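Brenthorpe Home & Kitchen Board > Cleaning and Laundry > Flour sack towels: is starch worth it?

nandini_t
2020-02-24
Hello all, long-time reader, very occasional poster. My grandmother starched everything that would hold still, and I have inherited her iron, her sprinkling bottle and a stack of plain white cotton towels that I would love to bring back to the way she kept them. I've been at it on and off since January and I go back and forth. Fresh off the board they look wonderful, and then I pick one up to dry a glass and it pushes the water around like a sheet of paper! So before I buy another box of the powdered stuff, I wanted to ask how the rest of you handle your everyday whites.

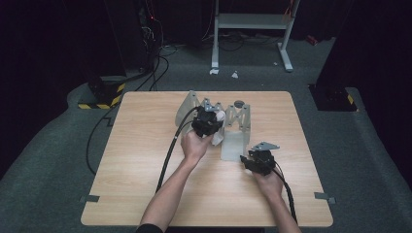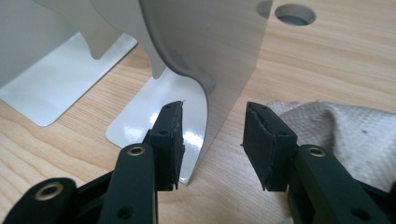 What I've been doing is a light cooked starch, one tablespoon to a quart, dipped and wrung and rolled up in a bath towel for an hour before ironing. The rolling makes a huge difference to how evenly it takes. I've tried the spray too, and I got those little white flakes all over the dark apron I was wearing, which put me off it. Is there a middle way, or do I need to accept that a towel can be pretty or useful?

brornar
Welcome, Nandini! I'm firmly in the no-starch camp for anything that has to dry a dish. Starch fills up the weave and the weave is what does the drying. Save it for napkins, pillowcases and collars. For towels I iron them while they're still a good bit damp, hot as cotton will take, and they come out smooth enough for me and my mother-in-law both (and she looks).

nillby_vimala
I have to disagree with brornar a little, with love. I've starched my towels for years, but only the ones that hang on the oven door for show, and I wash it right back out when one gets called up for real work. One warm wash and it's gone. I think the trouble is your tablespoon! That's a napkin recipe. Try a teaspoon to the quart and see if you still get the papery feeling.

Vimala Devadiga

vsundaram
May I ask how they were washed before any of this? If they've ever been through with fabric softener, that will stop them absorbing no matter what you do with the starch. I bought a big lot of secondhand linens once and blamed my detergent for a whole season before I worked out they'd been softened half to death. Two hot washes with washing soda and no detergent at all, and the second lot of water still came out cloudy.

nandini_t
Oh, that's a thought. I don't use softener myself but these sat in my aunt's house for a long while and she certainly did. I will do the washing soda first and then try Vimala's teaspoon on half of them so I can compare. Thank you all, I knew this was the right place to come.

brornar
I'll be interested to hear. Vimala, I still say if you have to wash it out before you can use it, it's a decoration! But I grant you the oven door.

nillby_vimala
Ha! Well, I like a decoration. My kitchen is small and brown and the white towel is the nicest thing in it.

uliana_h
Coming in to say please be careful about putting starched linens away for any length of time. My mother kept a trunk of them, beautifully folded, and the silverfish went through that trunk like it was a buffet. They eat starch. If Nandini's towels are going in a drawer for the season, they should go in washed, bone dry and unstarched, and I'd refold them along different lines every now and then or you get yellow creases that never quite leave. Mine are in an old cotton pillowcase with the end tucked under.

vsundaram
Seconding Uliana on the folding. I roll mine. I don't agree that you need to go without starch if they're used every week, though. Nothing is going to move into a drawer you open every morning.

uliana_h
That's fair for weekly things. I was thinking of the holiday tablecloths, I suppose, and I still haven't forgiven those bugs.

shobha_salian
Has anyone tried rice water? We always saved the water from boiling rice, strained it through a thin cloth, and thinned it down until it looked like weak milk. It gives a softer finish than the box starch and I never had flakes with it. You do need to use it the same day or it smells. I'd guess I make up 6 cups for a full basket.

nandini_t
Shobha, I make rice nearly every night and pour all that water down the sink! I'll try it on the napkins first. The washing soda is in the pot as I type and the water is already the color of tea, so Vignesh, I believe you were right about my aunt.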